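Refinishing a tabletop in white — topcoat keeps yellowing

Home Workshop Forum > Finishing and Paint
8 replies, 3,266 views

skirt_and_apron
Started 20 December 2020

I painted our kitchen table white in November with Kaltumov satin enamel. Two coats of primer, two coats of color, then an oil-based poly on top. It looked fine for a week or two. Now there is a yellow cast over the whole top, worst in the corner away from the window. Do I have to strip it down to wood, or can I sand off the clear and start over from the white?

planer_dust

It's the oil poly. It goes on amber and gets darker, more so in low light. Sand with 220 until the yellow is gone, put on one more coat of white and finish with a water-based clear. No need to strip.

Narnumham_Joe

I would strip it. You can't tell by eye when you're through the poly and into the enamel, and if you leave patches of oil the water-based coat won't stick the same everywhere. I did one the lazy way and it peeled at the edge in a year.

planer_dust

You can tell fine if you wipe it with mineral spirits as you go. Stripping a whole top over a clear coat problem is a lot of mess for nothing. How long did you let the oil cure before you coated over it?

Narnumham_Joe

10 days, in a heated garage. It still peeled.

lowgrit

Depends on what look you want. If you're after a plain flat white, skip the clear completely and use a cabinet enamel that cures hard. Skirnalier makes one. I have it on a desk and it has held up to a keyboard, coffee cups and a cat. Any clear is going to change the white a little, even the ones that say they won't.

skirt_and_apron

Thanks. Plain white, no grain showing, no shine to speak of.

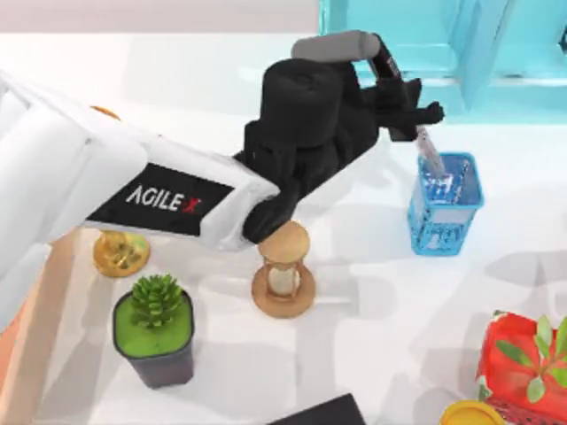

Re: Refinishing a tabletop in white — topcoat keeps yellowing

lowgrit

Then I'd stay with enamel only. Three thin coats with a foam roller, light sanding between them, and give it a couple of weeks before you set anything heavy on it. It will be dry to the touch the same day but it dents easily until it cures.

Narnumham_Joe

Enamel with no clear on a table people eat at? It will stain. Mustard and red wine will both go right in. On a desk, sure.

Cortés_cabinets

I do this for a living. Both of you are partly right. Cured enamel handles most spills if they get wiped up, but it scuffs. For a dining table I sand back to sound white, test a water-based clear on the underside and leave it for a few days. If the sample stays white and passes a tape test, I do the top. If it lifts, then I strip.

skirt_and_apron

I'll do the test patch under the leaf first. Already bought the 220.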